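星期二，项目日志，第二阶段

上午把Erkport上的数据重新导了一遍。上周的索引里有两段时间戳对不上，偏移固定，估计是主机换了时钟源之后没有重启采集服务。改完脚本重跑，一共2472段，能用的2163段。剩下的多半是起止标记缺一个，少数是手出了画面。这批先不删，单独放一个目录，标记缺失的以后也许可以半自动补。

Ottmar Oltmanns中午过来看进度，问为什么抓取任务选格子柜，不选桌面。我的回答是：桌面抓取组里去年已经做过，格子柜有左右隔板和顶板，手的进入方向受限，腕部姿态的分布比桌面窄，适合拿来检验策略在受限空间里会不会撞隔板。他同意，但要求把“取出”和“放回”拆成两个任务分别报成功率，不要合在一起算平均。这一点有道理，放回的对准误差要求高得多，合并以后看不出问题在哪。

下午定标注规范。争论最久的是双手动作怎么切。单手取杯比较简单，接触、离开支撑面、完全出格，三个节点。双手就麻烦，左右手接触时刻不一致，以谁为准都有道理。最后定为左右手各记一条接触轨，物体另记一条状态轨，三条轨共用时间轴，训练时再按需要合并。标注量要上去，大约多54个工时，我和另一个同学分。

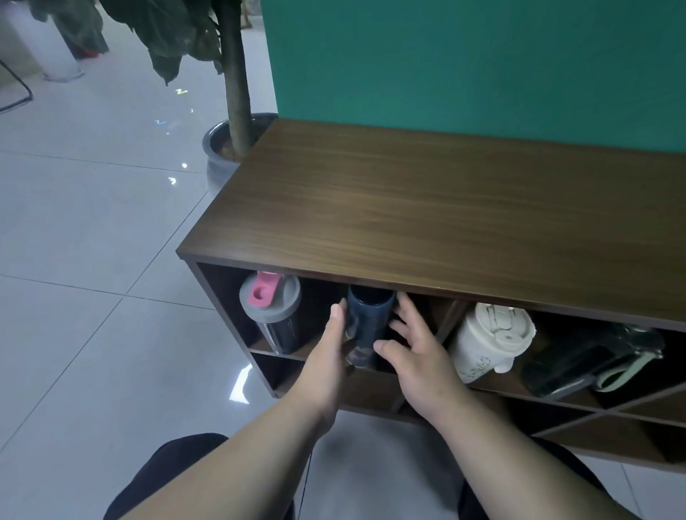

本页最后修改：九月，22:40

双手握深蓝色圆筒杯的这种情况，按新规范应当这样记：左手拇指压在杯身正面，其余部分包住左侧，记为包握；右手手指张开，贴右侧和偏下的位置，记为扶握。两种握法不能用同一个标签。旧规范里只有“抓”，回头看信息损失很大，二指夹爪那边拿到数据以后根本没法判断该映射哪一只手。

物体类别也重新分了。原来按用途分，水杯、摇杯、保温杯，标的人各有各的理解。现在改按几何和表面：圆筒、带提环、透明、横放。透明杯单列，深度相机在透明杯身上的读数不可靠，训练时要单独看。横放的也单列，抓取轴和立放的差九十度，混在一起训练，策略容易在两种姿态之间取中间值，哪种都抓不住。隔壁格子里的杯子一律按障碍物处理，不标类别，只标占用。

下层格子偏暗，曝光的事还没定。自动曝光会跟着瓷砖上的反光跳，锁死曝光则下层细节太少。我倾向锁曝光，训练时做亮度增强。Ottmar要看对比结果再说。

晚上在Ladulora上用小模型跑了一个基线，只用取出任务。损失下降正常，验证集在后段略有回升，可能是过拟合，也可能是划分时同一轮采集的片段同时进了训练和验证。明天先查划分，按采集轮次切，不按片段随机切。如果回升消失，就是泄漏，学习率不用动。

待办：
标注工具加双轨视图，快捷键左右手分开。
放回任务的成功判据写成文字，至少包括杯底完全落在格内、手已离开、杯身不倾斜。
Betmont的课程报告模板改过，方法一节限两页，现在的草稿超了。
给Hinrichs回信，确认夹爪开口行程，大号圆筒杯可能夹不下。

另外，手部关键点在前臂入画较多的时候比较稳，只露手指时左右手标签会互换。已经写进已知问题，暂时靠人工复查。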